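Sentence lengths in the Platanska returnee cases

Forum: Courts and Security Policy
Thread started by kelp_ledger

kelp_ledger
I have been reading the Platanska district court summaries on people who came back from the conflict zone and were charged with membership in a banned group. The annex lists 73 defendants. 70 were convicted, and the median sentence is under five years. With remission, a lot of them will be out before the monitoring law comes up for renewal in February. Has anyone compared this with the Stinden figures? I can't tell if the charging practice differs or just the sentencing.

ordinance9
Both differ. Stinden prosecutors charge preparation offenses where they can, and those carry a higher minimum. Platanska defaults to membership because it needs less battlefield evidence. You can prove membership with travel records, transfers and messages. To prove an act, you need a witness or material that will survive a chain of custody challenge, and most of what comes out of the camps won't.

kelp_ledger
Does the annex separate those two anywhere? I only see a single column for "principal offense."

ordinance9
Table 4, second footnote. Secondary counts are listed by article number only, so you have to match them by hand.

tarn_113
I disagree with the framing. Median sentence tells you very little about risk on release. The Sartori report looked at 313 people released after terrorism convictions of every type, and reoffending of the same kind was low. Longer terms did not change the result once age and prior record were controlled for. If the worry is what happens at the gate, look at supervision capacity.

ordinance9
The Sartori follow-up period was three years. That is short for this population, and a good share of the sample were fundraising and propaganda cases. I would not carry that result over to people with training and time in a combat unit.

tarn_113
Fair on the sample mix. The report does break out travelers in an appendix, though, and the direction is the same. The group is small and the interval is wide. I would still take a wide interval over a guess.
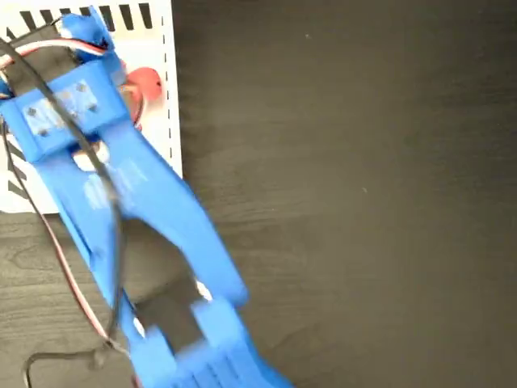 On supervision, the Platanska probation service has one specialist unit, and its caseload is set by statute. When the unit is full, new releases go to general officers who have had a two-day course. I'd put money there before I touched the sentencing range.

mottled_quay
Where does the 1177 figure come from? I keep seeing it quoted as the number of returnees.

kelp_ledger
It is the number of names on the Gruscombe watch list at the last audit. That covers people who left, people who tried to leave, and some family members. It also includes presumed dead who were never formally removed. It shouldn't be cited as returnees.

mottled_quay
Thanks. The press summary drops all of that.

ordinance9
It does – and the audit itself warns against using the total that way, in the methods section. Returnees are a subset, and the audit doesn't publish the size of it.

tarn_113
One more point on the renewal. The monitoring orders are civil, so they can be imposed after a full sentence is served. If the law lapses, the orders already in force lapse with it. I haven't found a transitional clause in the draft.

ordinance9
There is one in the earlier draft, section 12. I don't know if it was carried into the current text.

kelp_ledger
It's gone from the version I have. I'll check the committee print tonight and post the section numbers.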